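June, late afternoon

Spent most of the day on the route permit tracker for Balogun, and I finally have something I'm not embarrassed to show Évan. Quick recap for whoever picks this up: two governments stop agreeing on who can land where, the carriers reshuffle, and our map is wrong by lunchtime (again!). I want it to catch up by itself.

Loaded 203 permit notices this morning. The Hestent parser handled the plain ones fine but choked on anything where a suspension had a reciprocal clause, you know the kind, "until such time as the other side restores" and so on. It read those as permanent bans. So for a happy hour or so my map had nearly 3,000 weekly seats gone for good. Ese caught it, thank goodness, she looked over and said that couldn't be right for a freight hub.

Fix for now: anything conditional gets its own status, "paused," and stays drawn on the map as a dashed line. Ugly but true.

Also moved the overflight fees into their own table. They were mixed in with landing rights and I kept tripping over them!

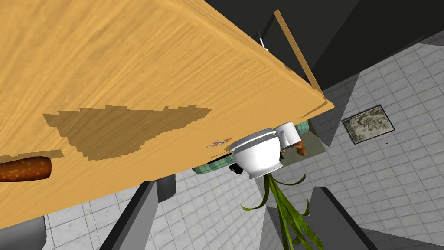
Still to do

- Ask Évan if Grumell wants cargo charters counted separately or lumped in
- Rerun the batch with the limit up from 10 pages to whatever Flosico will let us have
- Find out why two notices have the same reference number
- Rename "paused" if Ese comes up with a better word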